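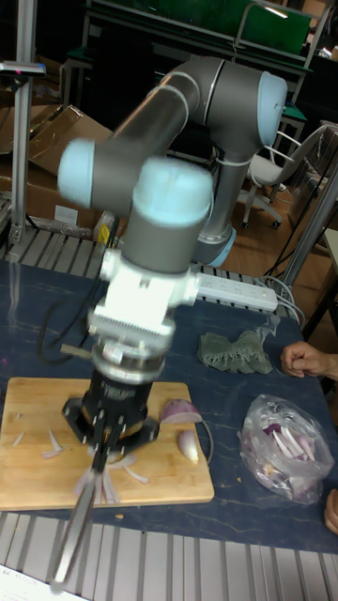
Friday, club night

Onion again. Divina ran the arm and I kept the notes. We slowed the downstroke and left the grip force at 22. The slices are thin enough now, but they scatter on the board and we still pick them up by hand. Bagged what we had.

Lilibeth wants 400 clean cuts logged before the Brivham meet in May. I don't think we'll get there with two evenings a week. She says count the half cuts too. I said no.

Next time: tape down the wrist cable, ask Layug about a spare blade. Home by ten.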